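Re: [Plorton list] Replacing a perished watch strap

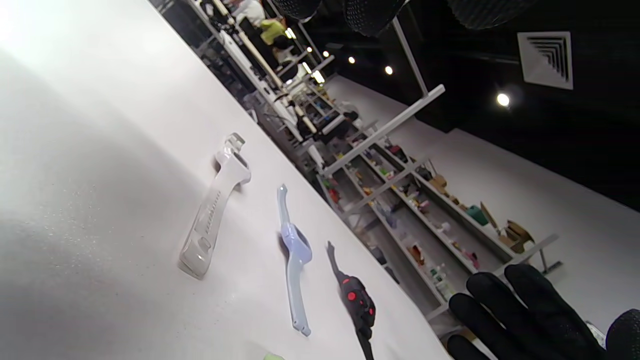 Photo: Shagufta Bhutto

On 13/05/2022 Ansari wrote:
> The strap on my old Kalow has split by the buckle.
> Will any silicone one fit?

Measure between the lugs first. Mine took a standard width and cost five pounds. Check the spring bars too, as old ones rust and are hard to shift. Wusent still list them, part 557, in packs of 10. Delivery was slow when I ordered in February.

Shagufta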